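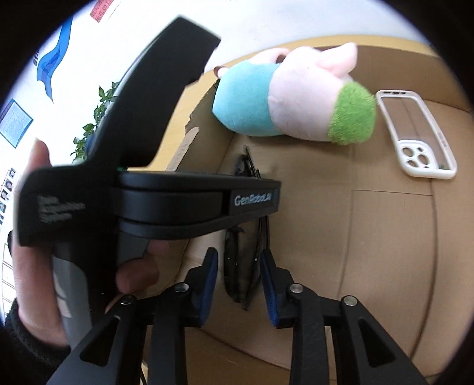 Seit ich vor gut einem halben Jahr aus dem großen Haus am Rulitz in eine Wohnung mit zwei Zimmern gezogen bin, denke ich viel über das Weggeben nach. Ich meine das Weggeben von Dingen, die noch gut sind, die einem aber im Weg stehen, und die Frage, wem man damit eigentlich einen Gefallen tut. In meiner Familie galt immer die Regel, dass man nichts wegwirft, was ein anderer noch brauchen könnte, und so haben wir über Jahrzehnte Kisten gepackt, für Basare, für Nachbarn, für die Cousine mit den kleinen Kindern. Was da alles nebeneinander landet! Ein Stofftier mit hellgrünem Zottelschopf, eine Handyhülle und eine Brille in ein und demselben Pappkarton, das kommt mir völlig vertraut vor, so sahen unsere Kisten auch immer aus. Und genau über dieses Nebeneinander möchte ich heute ein gutes Wort einlegen, auch wenn ich dafür ein wenig ausholen muss.

Bei uns in Hernivel gibt es nämlich seit einiger Zeit Streit um den Schenkraum im alten Postgebäude. Wer ihn nicht kennt: ein ehemaliger Schalterraum, nachmittags bis 17 Uhr offen, in den man bringt, was man nicht mehr haben will, und aus dem man mitnimmt, was man gebrauchen kann. Kein Geld, keine Liste, keine Anmeldung. Im Februar kam dann der Vorschlag auf, das Ganze zu ordnen. Künftig soll man nur noch sortiert abgeben dürfen, Kleidung zu Kleidung, Spielzeug zu Spielzeug, Haushaltswaren nach einem Verzeichnis, und für jede Kategorie ist eine eigene Annahmezeit vorgesehen. Das Papier dazu hat 10 Seiten. Ich habe sie alle gelesen, an einem Abend mit sehr viel Tee, und ich verstehe den Wunsch dahinter durchaus. Wer einmal vor einem Berg feuchter Bettwäsche gestanden hat, in den irgendjemand noch eine halbe Kaffeemaschine gesteckt hat, der sehnt sich nach Verzeichnissen.

Trotzdem halte ich die neue Ordnung für einen Fehler, und zwar aus einem Grund, der in den Seiten nirgends vorkommt. Die gemischte Kiste erzählt etwas. Wenn ich in einem Karton wühle und unter den Topflappen ein Kinderbuch finde und darunter einen Schuhlöffel aus Horn, dann habe ich für einen Augenblick einen ganzen Haushalt vor mir, mit Leuten, die kochen und vorlesen und vor dem Weggehen ihre guten Schuhe anziehen. Legt man den Schuhlöffel zu den anderen Schuhlöffeln, ist er ein Schuhlöffel. Das mag sentimental klingen, und ich bin in dem Alter, in dem man mir das nachsehen muss, aber ich glaube, dass Menschen mit solchen Dingen sorgsamer umgehen. Meine schönste Teekanne stammt aus so einem Karton. Sie war in ein Geschirrtuch gewickelt, das irgendwer mit rotem Garn gestopft hatte, und das Tuch habe ich natürlich auch behalten.

Dazu kommt etwas ganz Praktisches. Wer umzieht oder eine Wohnung auflöst, hat keine Kraft zum Sortieren. Ich weiß das noch sehr genau. Man steht zwischen den Schränken, es ist schon dunkel, und man legt in den Karton, was gerade in der Hand ist. Verlangt man von diesen Menschen, dass sie zu vier verschiedenen Zeiten mit vier verschiedenen Tüten erscheinen, dann kommen sie eben gar nicht, und alles wandert in den Container. In Bodach, eine halbe Busstunde von uns, hat man es mit festen Annahmezeiten versucht. Als ich zuletzt dort war, standen die Regale sehr ordentlich und ziemlich leer da, und ich bin ohne etwas nach Hause gefahren, was mir selten passiert.

Natürlich braucht es Regeln. Kaputtes gehört nicht hinein, Nasses auch nicht, und wer eine Brille abgibt, könnte einen Zettel mit der Stärke dazulegen, falls er sie noch weiß. Das passt auf ein Blatt neben der Tür. Ich hätte auch nichts gegen einen großen Tisch, auf dem man die Kisten auspackt und gemeinsam durchsieht, so wie es früher beim Basar üblich war, wo beim Auspacken mehr geredet als gearbeitet wurde. Für mich waren das immer die besten Stunden – man hielt etwas hoch, jemand lachte, jemand anderes sagte, so eins hatte meine Großmutter auch, und schon war eine Viertelstunde um und der Karton noch immer halb voll.

Im Keller habe ich übrigens noch zwei Kisten vom Umzug, an die ich bisher nicht herangegangen bin. In der einen sind, glaube ich, Gardinenringe und Schallplatten. Solange die alte Regelung im Postgebäude noch gilt, bringe ich sie so hin, wie sie sind.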